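Search this blog... Search

Home Stage Old Stuff About Contact

The Woman Who Played Everything (Supposedly)

6 June 2022

7 min read

I have been reading a biography of a stage actress, and I have started to distrust it. I still like it. I'm on my second time through, with a pencil. But somewhere in the fourth chapter I began writing "says who?" in the margin, and now the margins are full of it.

The book is an old one, put out by a small house called Bepari, and it covers a touring actress of the 1800s who spent most of her working life on the road with her own company. I'm going to leave her name out of this post. A couple of years ago I named a different performer on here and got a long run of emails from people who felt very protective of her, and I don't want to do that again. If you know the period you will probably guess. If you don't, it doesn't matter, she can stand in for a lot of them.

My trouble is with the number 33. The book says she played 33 roles in a single season. The number turns up in the preface, then again in the chapter on that season, then on the back cover. There is no list. There is no note. I went looking for one, and the only source the author gives is a printed souvenir program that the company itself sold in the lobby.

A souvenir program! The company wanted you to come back the next night. Of course it said she played 33 roles. I'd like to know how many of those were a full part in a full play, and how many were a recitation in a different hat. Stock companies did get through a terrifying number of plays, I know that, and the actors really did learn parts overnight. I can believe a big number. What I can't do is believe that exact one on the word of the person selling tickets.
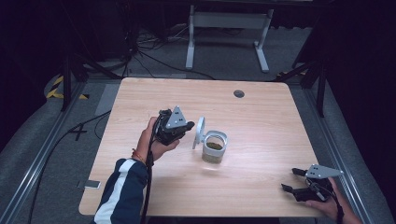 Then there is the debut. According to the book, she went on at the last minute for a leading lady who had lost her voice, in a borrowed dress, with the script pinned up in the wings, and by the final curtain the house was on its feet. I have now read that story about so many actresses that I could write it myself. Sometimes it's a twisted ankle. Sometimes the carriage is late. The dress is always borrowed and the house is always on its feet.

I'm sure it happened to somebody. Understudies exist because leading ladies do lose their voices. But look at where the story comes from in this case, and it's an interview she gave when she was past 70, to a reporter who plainly adored her. By then she had been telling stories for a living for most of her life. I wouldn't trust my own account of my first day at my first job, and that wasn't so long ago, and I wasn't trying to fill a theater with it.

The town where this was meant to have happened was called Zerau, and the book calls the place she played "the Zerau Opera House." Half the towns in the country had an opera house and I doubt many of them ever heard an opera. It could be a fine brick theater or it could be a room over a feed store with benches in it. The author writes about "the glittering crowd" and "the great chandelier." Where did the chandelier come from? There's no picture of the inside. I suspect it came from the author's idea of what a theater ought to have.

I did try to check. Back in January I spent what was supposed to be one afternoon, and became most of a week of evenings, going through scanned newspapers from the county. The scans are terrible. The search turns "actress" into "mattress" often enough that I now know a fair bit about what a mattress cost. I found 10 notices that mention her company by name. Of those, 3 say anything at all about how she was on stage, and one of the three is so close to the wording of the advertisement on the same page that I'm crossing it off. The second says she was "in good voice." The third complains that the play ran long and the stove smoked.

I love that stove. I believe in that stove completely. No one was paid to put it in the paper, it makes nobody look good, and it tells me more about a winter night in that hall than the whole chandelier paragraph does.

None of the notices mentions a leading lady who couldn't go on. That doesn't prove anything, since there are missing weeks and some pages are just a black smear. I want to be fair here. A gap in the papers isn't evidence that the book is wrong. It does mean the book has an old woman's story and a souvenir program, and it talks as if it had a good deal more.
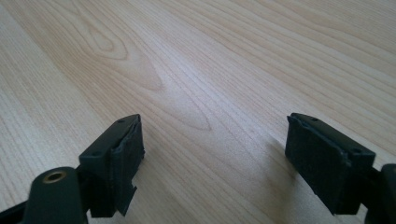 The part I go back and forth on is the men's roles. She did play them, and I don't doubt it. It was common enough for an actress with some pull to take on a Hamlet or a Romeo, and one of my notices has her down for a breeches part in plain type. The book wants this to be a brave stand against the world. The modern introduction, added when Conov reissued the thing, wants it even more. Maybe it was. I would like it to have been. But she also ran her own company, she had rent and train fares and wages to cover, and the men's parts were the long ones with the good speeches. A woman in tights sold seats, too. I can't see why she wouldn't have thought about the money, and I don't think any less of her if she did.

What bothers me is how sure everybody is. The introduction says she "knew she was making history." How? There are no letters on it. There's no diary. There is that one late interview, and in it she spends far more time on the food at railroad hotels than on making history. (She hated the pie. She goes on about the pie for two paragraphs.) If someone had asked me to write the introduction I'd have started with the pie.

There is a documentary as well, from an outfit called Zornico, and I watched it hoping for a document I hadn't seen. They have the 33 roles within the first few minutes. They have the borrowed dress, acted out, with candles. At one point the narrator says "records show," and I stopped it and went back, and no record is shown. It's a shot of a hand turning over some old paper, and you can't read a word. The music is nice.

So where am I with her? I think she was good. People don't keep a company on the road that long on nothing. I think she was tired a lot, and funny, and sharper about business than the book cares to say. I think she played plenty of parts, men's and women's, in plenty of bad halls. I wouldn't put a number on it.

If anybody reading has a run of playbills from the Zerau hall, or knows of a library that does, I'd really like to see them, and I'd be happy to be shown up on the 33. Bring me the list and I'll print the whole thing here. I'm still working on the chapter about the European tour, which so far rests on a trunk with a label on it.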